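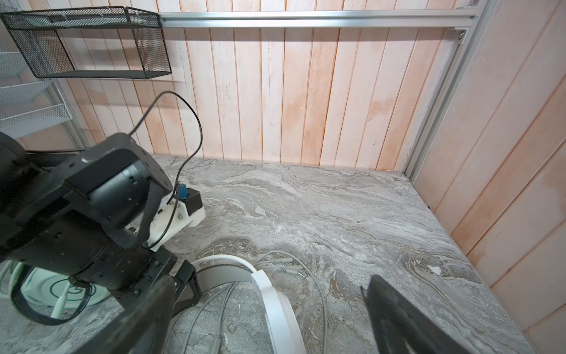
Marbled top, plank walls behind.

Friday, madder vat, second go

Skeins from the Skiltinthorpe flock, scoured on Wednesday and mordanted overnight. Total weight of fibre 507 g dry. Alum at 14 per cent, no cream of tartar this time. Last batch came out brown at the tips and I still think that was the heat and had nothing to do with the mordant.

Madder is the ground root from Mahasneh, half the new bag. Soaked in warm tap water for two hours, then poured into the pot with the bag left in. Raised slowly to 60 and held there. It crept up to 68 while I was on the phone to Prokska about the missing hanks, so add that to the list of suspects if these go dull as well. They now say July for the hanks.

Chalk: one level teaspoon to the pot. The water here is soft and the reds were flat without it in January.

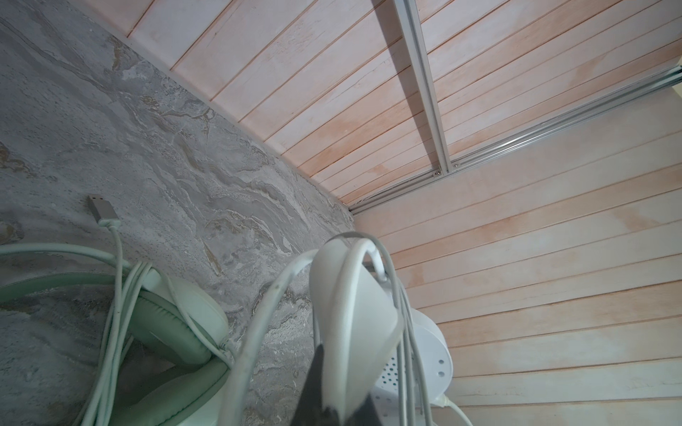 Page last changed: April 7, 2023

Pulled the first skein at 40 minutes. Orange, quite even, a bit pale where the tie was. Second at 70 minutes, a proper brick red. Left the rest in to cool with the lid on. Hajnalka Bognár wants one with an iron dip for the Momeck sample card, so keep back a small skein from the 70 minute lot and don't rinse it.

Tie the figure-of-eights looser. I write this every time.

pH strips have gone off, the whole tub reads 5 whatever you put them in, tap water included. Binned. Meter needs new buffer before anyone trusts it. 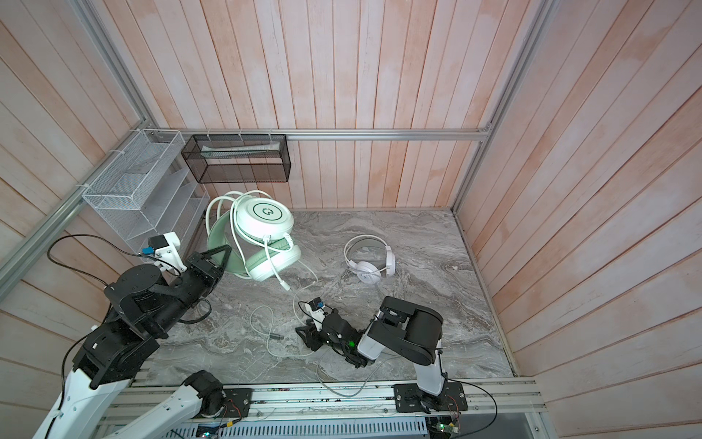 To do next

Rinse the cooled skeins on Monday, two changes of water, then neutral soap.
Iron dip at 1 per cent, ten minutes, separate pot. Use the old enamel one.
Light test: half of each card under foil, other half in the south window.
Exhaust bath is worth another go, save it in the lidded bucket and label it.
Order alum.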